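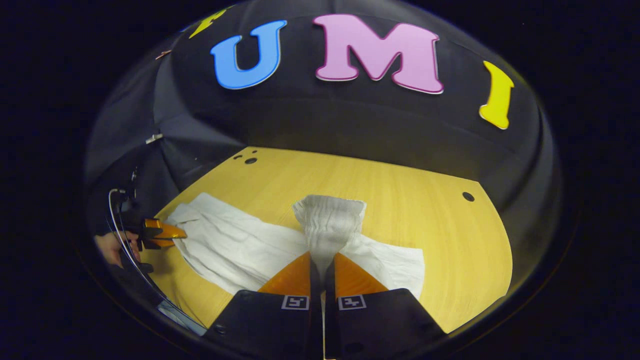
*4 min read*

# Lavari wants thousands of towel folds. It has 2,345 so far.

CLURDALE. The pitch from Lavari is simple enough. Put a pair of hand-held grippers in a person's hands, have that person handle cloth at a table, record every move, and let a learning system work out the rest. The company says its first collection round, which began in December, has produced 2,345 recordings, and that a folding machine for small commercial laundries will follow.

It has said something like that before. Two years ago the promise was a machine that sorted socks. That project was dropped without a public demo, and the page describing it has since come down from the company's website.

The new work is done by people, at desks, in shifts. A worker holds a gripper in each hand and uses the orange fingers to pinch, lift and drag a white cloth across a pale wooden tabletop. Black fabric hangs behind the table, with big foam-style letters stuck along it in blue, pink and yellow. Small black-and-white marker tags sit on the body of the gripper, just under the fingers.

Amanuel Ayele, who runs collection for Lavari, said the method is far cheaper than having operators steer full robot arms by remote control. "You can train a new person before lunch," he said. "They already know how to fold a towel. We're asking them to do it with two fingers on each side."

He would not say what the workers are paid per hour or per recording. He did say that 104 people have taken part, most of them on short contracts, and that a good worker can get through a dozen usable recordings in a sitting once the grip feels natural.

"Usable" is doing a lot of work there. According to Ayele, 198 of the recordings have been thrown out so far, mostly for dropped cloth, lost tracking or a worker stopping partway to fix a tangle. That seems a low number for a task this fiddly, and he agreed that the review is not finished. Only 895 recordings have been checked from start to finish by a second person. The rest have passed an automatic filter and nothing more.

Zoi Moschos, a consultant who has advised two laundry chains on equipment purchases, has watched several of these efforts come and go. She is not impressed by the totals.

"Towels on a clean table are the easy part," she said. "I want to see a fitted sheet that came out of the dryer in a ball with three socks inside it. Show me that at six in the morning with a truck waiting."

Her other complaint is about variety. A system that learns from one kind of cloth on one kind of table may do fine on that cloth and that table, and Lavari's answer on this point was thin. Ayele said the company plans to move the kit between sites and swap in other fabrics, but he gave no schedule and no list. Asked whether the backdrop and its letters would change as well, he said that was "under discussion."

There is also the matter of what the recordings are being tested against. Lavari says an early version of its model, called Diltano, has been tried on a pair of robot arms in its workshop. It declined to give a success rate. It also declined to let a reporter watch a trial, citing a pending agreement with Olteanu, the equipment distributor it hopes will sell the finished machine. Olteanu confirmed that the two companies are talking and said no order has been placed.

None of this means the approach is a dead end. People are good at handling cloth, and recording them directly makes more sense than writing rules for every crease. But a count of recordings says little about what a machine can do with them, and the count is the only figure Lavari offers freely.

Ayele said the next round will include "messier starts," with cloths dropped or bunched up before the worker begins. The company is taking applications for the work at its Clurdale office and has not announced when that round will open.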